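Two-Arm Tabletop Cell: Pre-Session Inspection Checklist, with Comments

Site: Rumstead
Study: Skirkenia placement method, cluttered-table condition
Completed by: Mortimer Hutchins
Period: March, morning session, start 8:40

Result codes: P = pass, C = pass with comment, F = fail, session does not start.

Section A. Power and stops

A1. Emergency stop on each pendant pressed and released in turn. P
A2. Each stop halts both arms, not only its own. C
Comment: Cross-stop worked both ways. The controller log shows the second arm stopping later than the first, within the limit set in the cell procedure. Same result as the last inspection. Leave open until the Trurken relay is fitted.
A3. Pendants within reach of the seated operator. P
A4. Pendant cables clear of chair castors. C
Comment: Cables re-laid before the check. They creep toward the aisle over a day. Recheck at noon.

Section B. Arms and grippers

B1. Base bolts torqued and paint marks aligned. P
B2. Joint caps seated, no cracks. P
B3. Wrist cable has slack at full rotation of the last joint. C
Comment: Slack is enough for the motions used in this study. It would not be enough for a full turn past the soft limit. Do not raise the soft limit without rerouting the cable.
B4. Finger pads checked for wear. P
B5. Grippers open fully on command and hold position with no drift over 30 seconds. P
B6. Speed cap loaded and confirmed on both controllers. P

Section C. Table and objects

C1. Tape grid intact, no lifted corners. P
C2. Objects placed according to the layout sheet for the condition. C
Comment: Layout matches the sheet. The grid is used by the person resetting the table and is not an input to the method. Small placement errors are acceptable and are part of what the study measures.
C3. Knives lie flat on the cutting board, away from the operator side. P
C4. Bottles capped and upright in the rack. P
C5. Nothing on the table that is not on the layout sheet. P

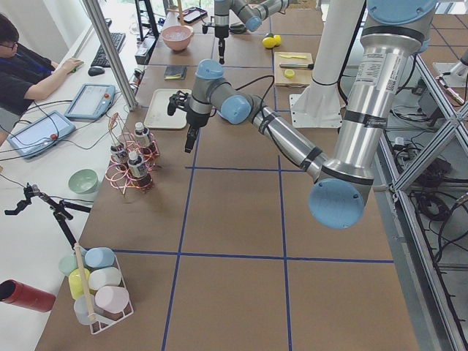

Cell in the cluttered-table condition, operator at the desk. Refer to items A3, C2 and C4.

Section D. Work area

D1. Operator seated at the desk, outside the marked reach line. P
D2. No one else inside the reach line. P
D3. Cables beneath the side frame off the walkway. C
Comment: Off the walkway, but tangled. Tracing a single line during a fault would take too long. Tie and label before the next block of runs.
D4. Floor dry and clear on the frame side. P
D5. Camera stand clamps tight, arm joints locked. P
D6. Camera view compared with the reference view. P

Section E. Method checks

E1. Correct policy version loaded. P
E2. Workspace limits active for both arms. P
E3. Minimum separation between arms enforced in software. C
Comment: The Skirkenia method plans each arm separately and then rejects pairs of motions that come too close. The rejection step was tested with the arms commanded toward the same square. Both held. The hold message names only one arm, and an operator could read that as the other being free to move. Wording to be changed.
E4. Logging started before first motion. P
E5. Trial counter matches the run sheet. P

Notes on the result so far

These notes are kept with the checklist because two of the open items came out of the trial data.

The study has logged 1,890 placement attempts over all conditions. Of these, 132 ended in a protective hold, where the software stopped one or both arms before contact. In 23 of the holds the operator also pressed a stop. Reviewing those 23 was the reason for item E3. In most of them the press came after the software had already halted motion, and the operator could not tell this from the screen.

A hold is counted as a failed placement in the results table. Lopes counted holds separately in the earlier single-arm study, so the two success rates should not be compared directly. If a combined table is wanted, the earlier runs must be rescored from the logs.

Holds were more common when both arms were sent to the back part of the table. We have not shown that clutter is the cause. The arms also have less room to approach from there, and the present layouts do not separate the two effects. A sparse layout using the same target squares is needed.

Open items

1. Trurken relay, item A2. Part ordered. Sessions may run at the current speed cap until it is fitted.
2. Tie and label cables, item D3. M. Hutchins.
3. Change hold message to name both arms, item E3. Repeat the same-square test after the change.
4. Add sparse layout to the run sheet. Needs a new layout sheet and a new reference view for D6.

Overall result: C. Session may start.

Repeat sections A and D after any break longer than 30 minutes. Repeat the whole checklist after a gripper change, a controller restart or any press of an emergency stop with an arm in motion.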